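The Tub on the Table

Anyone without a second sink will know the routine. A washing-up tub goes in the middle of the table, small things wait at the sides, and the order of work is decided by what will fit. Mihret Zeleke has kept house this way in Omham since August, in a flat of 11 square metres.

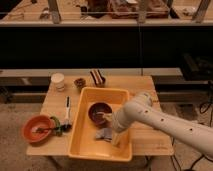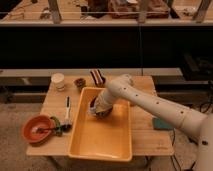

A yellow-orange tub takes the middle of the table, with a white paper cup kept at the back left corner.

A shallow rectangular tub has one clear advantage over a round basin - a bowl can be set down flat, with space left for a cloth. The drawback is length. On a small square table the rim tends to pass the front edge, and a full tub should then be pushed back before anyone leans on it.

Zeleke sorts by soil. Cups and spoons are done first, bowls next, and anything greasy last, when the water is due to be changed. She fills to 2000 millilitres and no further. Brushes stay outside the tub between uses, as bristles left standing in water soon splay.

The Skjelbred household supplies shop sells replacement tubs under stock number 709. Zeleke has not needed one yet. Her next purchase will be a draining rack from Eller, provided it fits the shelf.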